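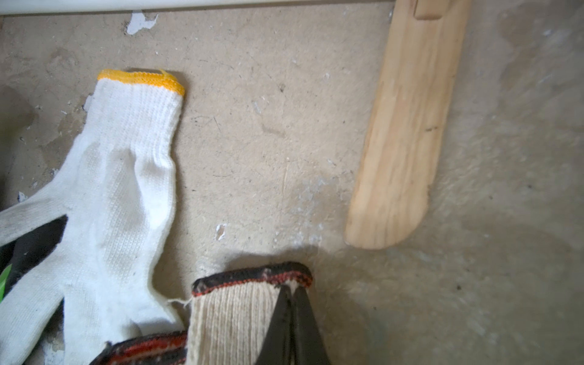
*Work gloves on the concrete floor, yellow hem on one and black and red stripes on the other.*

## About us

G'day, and welcome to Gollurix! I started this little garden business in Detthorpe with a second-hand trailer, 700 dollars and a mower that only went when it felt like it. The mower's long gone (good riddance) but I'm still at it, and there are five of us on the crew now.

We do the jobs people put off – hedges, gutters, green waste, veggie beds that have gone to seed, that lemon tree you keep meaning to prune. We look after backyards all over Detthorpe and out along Adjei Road, and I'm happy to come further if you've got a full day's work for us.

My favourite jobs are the old gardens. You pull back five years of ivy and find a brick path, or a rose still having a go!

Mulch and soil come from the Gatitz yard up the hill, and we'll barrow it round the back for you – no extra charge. Quotes are free. Leave me a message after five if you can, as I'm hopeless at hearing the phone over a hedge trimmer.

*Page updated 1 February 2020. Bookings for March are open.*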